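Illville's Lencho Hall to Reopen in May with a Season of Community Singing

ILLVILLE - After 14 months behind plywood and scaffolding, Lencho Hall will open its doors again this May, and the first sound in the building will be a choir. The Illville Community Chorus returns to its old home with a concert of 40 voices, a new director and a piece of music written for the occasion by Mistholm composer Tsehay Tamiru.

The concert begins at 7 p.m. and admission is free. It is the first event in a season that runs through the fall and takes in family sing-alongs, a beginners' choir, a night of Ethiopian and Turkish songs, and a weekend workshop for people who are quite sure they can't carry a tune (they are especially welcome!).

"I have been singing with this group since I was in high school, and we have rehearsed in a church basement, a gym and, for one very cold winter, the back of a furniture store," said Wubit Jemal, president of the chorus. "I can't wait to hear what everybody sounds like in a room that was built for it. Some of our newer members have never sung there at all. They keep asking me what it's like and I keep telling them to wait and see."

Tamiru's new work, "Clindar," takes its name from the creek that runs between Illville and Mistholm. It lasts a little under a quarter of an hour and is scored for mixed choir, piano and two solo voices. The words come from letters and postcards lent by families in both towns, some of them cheerful, some of them mostly to do with the weather and the price of eggs. Tamiru spent last summer reading them at her kitchen table.

"People don't write postcards to be sung, so the lines are all different lengths and they stop in odd places," Tamiru said. "I loved that. There is one that just says the creek is up again and please bring the boots. It has become the big chorus in the middle, with the basses coming in on 'boots' over and over. The choir got hold of it right away and now I hear them humming it in the parking lot."

The solo parts will be sung by soprano Tsegereda Moges and alto Lemlem Beyene, both members of the chorus. Moges joined as a teenager and later came back after several years away. Beyene leads the alto section and also runs the group's sight-reading evenings, which will move to the hall's upstairs room over the summer.
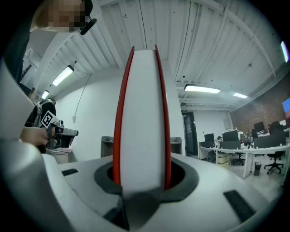 THE MUSIC

The first half of the program is made up of pieces the chorus has sung at Lencho Hall before, picked by the members themselves. Expect two spirituals, a set of English part songs, a lullaby in Amharic that Beyene taught the group by ear, and "Shenandoah," which finished the last concert before the hall closed. "Clindar" follows the intermission, and after that the audience gets its turn. Song sheets will be on the seats, and the choir will come down off the stage and stand in the aisles for the last four numbers.

Ayten Öztürkmen conducts. She took over as music director last fall and has spent the months since then getting to know the group, adding a second rehearsal for the tenors and bringing in songs she grew up with.

"They are such a brave choir," Öztürkmen said. "I gave them a Turkish folk song in nine beats on my second night and they fell all over it, laughing, and the next week they had it. I want people to come and hear that. And I want them to sing with us at the end, really sing, with the coats off and the sheets held up high."

THE HALL

Lencho Hall has a new roof, repaired plaster above the stage and a ramp at the side entrance on the creek side. The balcony, closed for years before the main work began, is open again and has 8 rows of its original seats, cleaned and put back where they were. The piano has been restrung and will be tuned on the morning of the concert.

The upstairs room will be available for rehearsals and classes on weekday evenings. Groups who used to meet at the hall will have first pick of the times, and new groups can put their names down from the first week of May.

JOINING IN

The beginners' choir starts the week after the concert. There is no audition and no need to read music, and music folders are provided. Rehearsals run from 6:30 to 8 p.m. with a tea break, and children aged 8 and over may come along with an adult. The existing chorus is also looking for new voices, tenors above all.

Seats for the opening concert can't be reserved. Doors open at 6:15 p.m. The side entrance will open at 6 for anyone using the ramp, and large-print song sheets can be picked up at the table just inside.

About the Illville Community Chorus

The chorus is open to singers from Illville, Mistholm and the farms and villages nearby. It gives three concerts a year and sings at the Mistholm winter market.

Press contact: Wubit Jemal, Illville Community Chorus, Lencho Hall, Illville. Interviews with the composer and director can be arranged on request, and reporters are welcome at the open rehearsal the evening before the concert - please use the side entrance.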